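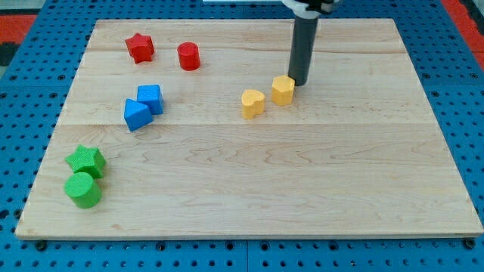

Setting up your Votside home internet line

1. Plug the gray cable into the wall jack and the port marked LINE.

2. Connect the power adapter. Wait until the status light stops blinking – this can take 5 minutes.

3. On your phone, join the network printed on the bottom label and enter the password.

4. Open the Votside page and type your account number.

Note: Rural customers on the Rornalberg exchange must choose Profile 2 in step 4.

Caution: Do not unplug the modem during an update. If error 51 appears, call support.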